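How to make a smooth bed when one side is against the wall

In the small apartments of Civdale, many beds stand with the long side at the wall. I have such a bed too, and for a long time I made it badly. These are the steps I use now.

You need a fitted sheet a little deeper than your mattress. Mine is the Kokano, which I bought in June. I allow 15 minutes for the whole work.

1. Take away everything which lies on the bed: clothes, boxes, pillows. Put them on a chair and not on the floor.

2. Pull the bed from the wall, one hand wide is enough. If your bed is too heavy, kneel on the mattress and work from the middle.

3. Begin with the two corners at the wall side. First the one by the headboard, then the one by the feet.

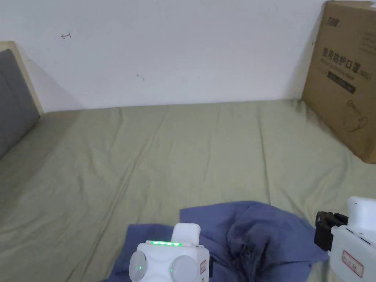

Green sheet before smoothing, with a blue cloth and the box still to be moved.

4. Fix the two front corners. Hold the cloth at the hem and pull it down – do not pull from the top, it can stretch.

5. Now smooth the creases. Lay both hands flat in the middle and push slowly to the edges. Long diagonal creases mean that one corner sits wrong, so lift this corner and put it again.

6. If small wrinkles stay, spray a little water on them and wait until the sheet is dry before you put the blanket.

7. Push the bed back slowly and check that the sheet is not caught behind the mattress.

I wash the sheet at a low temperature and fold it still a little warm from the dryer.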